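Notizen Vortrag Außenpolitik / Mandatsverlängerung — Plundholm, großer Raum

Zuletzt aktualisiert: 3/17/19

Einstieg kurz halten. Dank an Mehrangiz Ahmadpour fürs Einladen. NICHT mit dem Abzug anfangen, sondern mit der Abstimmung im Ausschuss. 17 dafür, 6 dagegen. Frage ans Publikum: wer hat den Mandatstext gelesen? Warten. Wirklich warten.

Dann: was heißt "vorübergehend"? Mandat lief erst für ein Jahr, dann wieder eins, dann wieder. Jedes Mal gleiche Begründung, fast Wort für Wort. Boychuk hat damals dagegen gestimmt und redet jetzt von Verantwortung — Zitat vorlesen, langsam, ohne Kommentar.

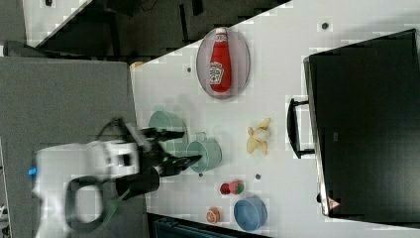 Fairness: Man darf seine Meinung ändern. Aber dann bitte sagen wann und warum. Harvey Boychuk hat das bis heute nicht getan. Ekene Iyamu schon, offener Brief im April, zwei Seiten, kann man nachlesen. Bin nicht seiner Meinung, respektiere es aber.

Zahlen, nur die zwei:
414 Soldaten vor Ort laut Antrag
40 Millionen fürs erste Jahr, Nachtrag nicht eingerechent

Keine weiteren Zahlen!! Letztes Mal in Jirstead haben alle abgeschaltet.

Hauptteil: Parlament muss vor dem Einsatz gefragt werden, nicht hinterher. Ifeoma Osagie hatte dazu einen Antrag, liegt seit Monaten. Wer blockiert? Beide Fraktionen, aus verschiedenen Gründen. Hier etwas lauter werden, aber nicht schimpfen.

Gegenargument selber bringen: schneller Abzug lässt Verbündete allein. Stimmt zum Teil. Antwort — fester Zeitplan, Bericht alle sechs Monate, öffentlich. Efe Yusuf wird nachhaken wegen Geheimhaltung, Antwort auf Karte drei.

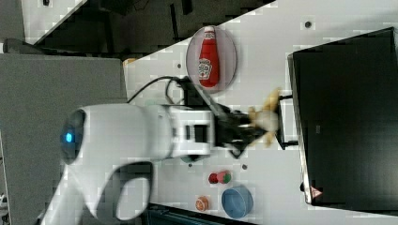 Roboterarm mit Greifer, dazwischen wohl ein Stück Brot oder Gebäck

Schluss: Adresse vom Wahlkreisbüro ansagen, zweimal. Unterschriftenliste liegt am Ausgang. Dann Fragen, Mikro zuerst nach hinten gebne.

3 Kommentare · 6 mal geteilt

Kontakt | Impressum | Nach oben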